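What Is a Recall Vote?

Grown-ups vote for a mayor. Then the mayor gets the job for a few years. But what if lots of people change their minds?

Some towns have a rule for that. It's called a recall. It means voters can ask for a new vote before the mayor's time is up.

First step, a petition. That's a paper people sign to ask for something. Say the town of Miston has 1,000 voters and its rule says 200 names are needed. Get 150? Sorry, no vote. Get 200? Then somebody at town hall checks every name. No signing twice! No signing for your dog.

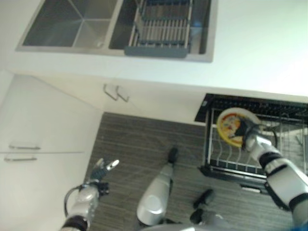
A double sink with a drying rack in one side.

Next, election day. The question is short: should the mayor leave, yes or no. People vote in secret, so your neighbor can't peek. If more then half say yes, the mayor is out. If not, the mayor stays and goes back to work.

Then who's in charge? Depends on the town. Sometimes a helper fills in for a while. Sometimes theres another election.

Not every place has recalls. Ask a grown-up if yours does.

Words to know
Petition: a request lots of people sign
Ballot: the paper or screen you vote on
Recall: a vote on taking a leader out of the job early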